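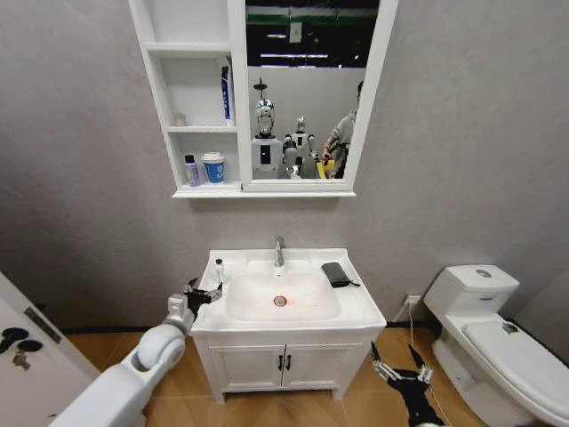 Fig. 1. Head camera, bathroom set at Tranelach. Keep an eye on the mirror.

Week 7 notes: The mask that stayed behind

Hi all. I promised I'd write up the mirror business properly, because I went through it way too fast on Tuesday and the board got wiped before half of you had copied it down. Bring these notes to the lab session. Nobody got hurt in this one, but a person ended up closer to a moving arm than any of us would ever plan for, and the arm didn't slow down.

Quick reminder of the setup. The robot works at the bathroom vanity. It has two arms with grippers, a camera in the head and a small camera at the wrist. The task is tidying: things on the countertop, things on the cabinet shelves, pick up, put down, repeat. The person detector (we call ours Clenari, after the old project it came from) takes the head camera picture, finds people, guesses how far away they are and tells the arm controller to hold if somebody's inside the stopping distance. The controller then waits until the detector is happy again and carries on by itself. Put a star next to that last sentence, we'll need it.

So what's the problem with a mirror? Look at Fig. 1 again. There's a person in a light gray shirt at the right edge of the glass, and to the detector that's a perfectly good person. It has no idea that the wall is solid and that the person is really somewhere out in the room. It takes the image, measures the depth at the mirror (which is badly wrong on glass, sometimes the surface, sometimes the far side of an imaginary room, sometimes nothing at all) and reports whatever it gets. When it gets the surface distance, the person is suddenly right next to the robot's hands. Hold!

During the long session we logged 27 holds. I went back through every one of them with the room camera, and in 7 there really was somebody inside the stopping distance. The rest were reflections. You can imagine the mood. Each hold costs you a restart of the grasp, the operators were fed up, and I was fed up too, and that's how the fix got made at the end of a long afternoon by somebody who wanted to go home. (Me. I'm the somebody.)

What I did was draw a rectangle over the mirror in the head camera picture and tell Clenari to ignore any person inside it. It took a few minutes, the false holds stopped right away, and everybody was delighted. I wrote "mirror mask on" in the log and nothing else, which I regret.

The rectangle was in image coordinates. It was stuck to the picture, and I'd attached it to nothing in the room. As long as the head pointed the way it did when I drew it, it sat on the mirror. Now think about what happens when the head tilts down and you get a view from higher up, with more of the floor and the cabinet doors. The glass moves in the picture and my rectangle doesn't.

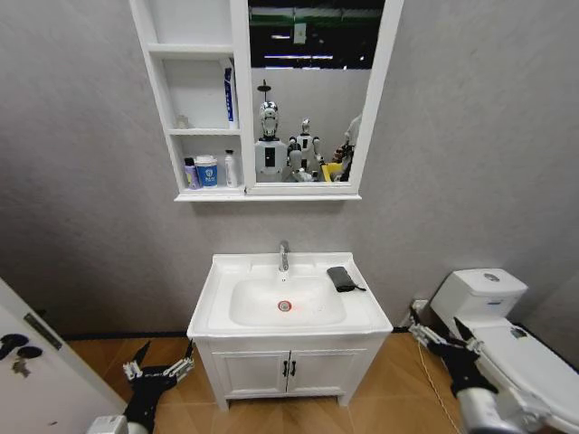
1. What went wrong, in order

I'll give you the sequence the way I put it together from the logs. The times are from the controller clock, but I've left them out, the order is what counts.

The countertop task ended and the operator loaded the shelf task. In the shelf task the head turns a good deal more, partly to look at the open shelves and partly to look out past the cabinet.

The mask was still on. It was saved in the detector's settings file, and the shelf task used the same file. Nothing on the operator's screen said so.

With the head turned, the rectangle was covering a piece of actual room. Anyone standing in that piece was invisible to the detector.

A student walked in from that side to straighten something on the shelf. Sensible thing to do, by the way! For most of the session the robot had held whenever someone came near, and people had learned to trust that.

The arm kept going. The operator saw it and hit the stop button, and it took around 2 seconds from the first overlap to the arm standing still. That's a human being doing the detector's job, and doing it well, but you can't put it in a safety argument.

2. The bit I want you to argue about

My first report said "root cause: mask in wrong coordinates". It's true, and it's also a pretty lazy place to stop. If I'd tied the mask to the mirror's position in the room, this particular incident goes away. But a person can still lean in between the camera and the glass, and then a perfect mirror mask hides a real body. Try it on paper: draw the camera, the mirror and a head in front of the mirror. The head is inside the mask.

Then there's the question of what else could have seen the student. We had a wrist camera the whole time. It gets close to the work and looks at a completely different slice of the room from the head. At the sink it mostly gives you wall, basin, toilet tank and the robot's own open fingers, so we'd never bothered connecting it to the detector. We used it for grasping only. 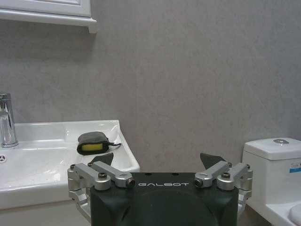 Ritva Sjöberg wrote back on the course board that she doesn't buy the wrist camera as a second opinion at all. Her point, as I understood it, is that the camera swings around with the arm, it's blocked by the gripper for a good part of the picture, and at the exact moment you need it it may be staring at a wall. She'd rather have a fixed scanner at floor level and a marked line, and let the cameras get on with the grasping.

I agree with most of that. A wrist camera that sees no one tells you next to nothing. One that sees somebody, though, tells you quite a lot, and I'd be happy to let it cause a hold as long as it never gets to cancel one. Write that down as a rule: an extra sensor may add a stop, it may not remove one. My mirror mask broke it, since it was a piece of software whose only job was removing stops.

At the shelves the wrist view is a different story. Past the post on the right there's an opening, and the room behind it is right there in the picture, with a young man in a light gray hooded sweatshirt holding a control rig.

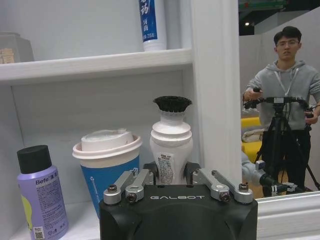 Page 3

You might say fine, but he's on the far side of the ledge. Sure. How would the detector know? It would need the distance, and for that you have to trust the depth reading through an opening with a post beside it, which is its own headache (we'll get to edges and depth next time).

3. What we changed

The mask is gone. We hang a cloth over the glass when the task doesn't need the mirror, and when it does, we live with the false holds and run slower.

Settings files now belong to one task each. Load a new task and you start with no exceptions whatsoever.

A hold lasts at least 10 frames after the last detection, and the arm doesn't carry on by itself anymore. The operator looks up, checks the room and presses resume. (There's your star from page 1.)

People going to the shelf say so out loud and wait for an answer – low tech, and it works at any camera angle.

Ritva's floor scanner is on order from Wimen. Until it's in, shelf tasks run at reduced speed with a second person on the stop button.

4. For the lab

Work in pairs. Take the head camera sketch from the handout pile and draw my rectangle on it, then redraw the picture with the head tilted down and again with it turned toward the shelves. Shade the part of the room you've lost each time. After that, rewrite my log entry so that whoever loads the next task would have known exactly what was switched off, by whom, and when it had to be switched back on. Half a page is plenty. Leave it in the tray by the door before you go.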